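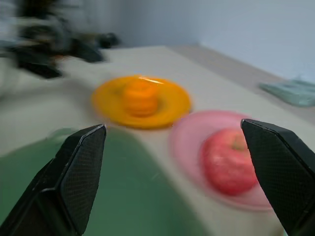 The green mat on a pale tabletop, orange plate just past it

Travar Play Plates and Fruit Set

I've been selling this one since April and it's still the set I reach for first when somebody wants a pretend lunch that looks cheerful on the table. The plates are plastic, round and shallow, with a raised rim all the way around, so a rolling orange has something to bump into (they do roll!). The colors are soft and easy to mix with whatever you've got at home.

The fruit is my favorite part. I love the dimples on the orange, and the apple has a little brown stem that kids can't leave alone.

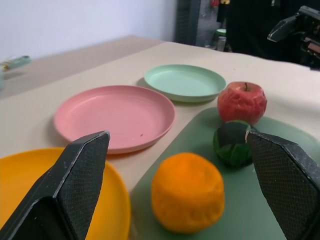

Orange, red apple and a dark green ball on the green board, with pink and mint-green plates alongside

Wipe everything with a damp cloth and let it dry before you stack it. Please don't put the plates in the dishwasher - I tried, and one came out wobbly.

Price: $38
Shipping: $2 flat, free on orders over $100
Ships from: Pretholm
Item no.: 40

The Sisent storage bag is sold separately.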